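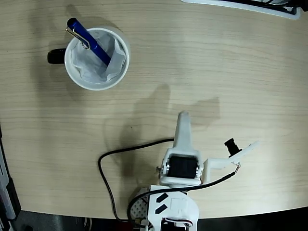 2 min read

30/01/2023 — Workura glue trials, bench notes

Second batch of the casein glue went off overnight in the cold store. Smell was bad enough that I threw the lot out and scrubbed the pot. The recipe sheet from Darnau says it keeps for two days. Ours was mixed in the afternoon and was thin and stringy by morning. I suspect the lime. The tub has been open since before Christmas and the powder has gone lumpy along one side.

Mixed a fresh lot with lime from the sealed bag. 400 g water, powder added slowly, left to stand, stirred again. Much smoother. It still grabs sooner than I would like in the narrow joints, so next time I will brush one face only and keep the clamps set to width beforehand.

Joints done today:
beech to beech, long grain, four pieces
beech to ash, long grain, four pieces
ash to ash, end grain, two pieces (not expecting much)

Clamped and left in the back room. Heater on low. Do not move them, and please don't open the window in there — the last set dried unevenly and I had to write off the results.

Broke the January pieces from the first batch. Best one let go at 1,754 N and took a good strip of wood with it, so the glue line itself was sound. The worst was 122 N, a clean break with shiny glue on both faces. That one had been planed the week before and left out. The rest sat in between and I have put them in the blue folder. I don't trust the low readings until I have repeated them with freshly planed faces.

Wominstead have asked whether we can do the same test with hide glue for the Kekana chairs. Yes, but not on the same days. The pot takes too long to clean and I am not having one glue in the other.

To do
— order lime, small bags only
— new brushes, the cheap ones shed
— label the offcuts before they get mixed up again
— check the load cell against the test weight, it read 2 N with nothing on it

Stain from the iron clamps is showing on the ash again, dark grey, goes in deeper than a scraper will reach. Waxed paper under the jaws helped on one piece and slipped on another. Will try thin cork.

Comments

benchend: We had the same trouble with lumpy lime. Sieving it didn't help, had to bin it.

ashandelm: Are you weighing the casein or going by volume? Ours varied a lot until we bought scales.

tidy_shavings: Oxalic acid will shift the iron stain. Wear gloves and rinse well.

Last updated: same day, evening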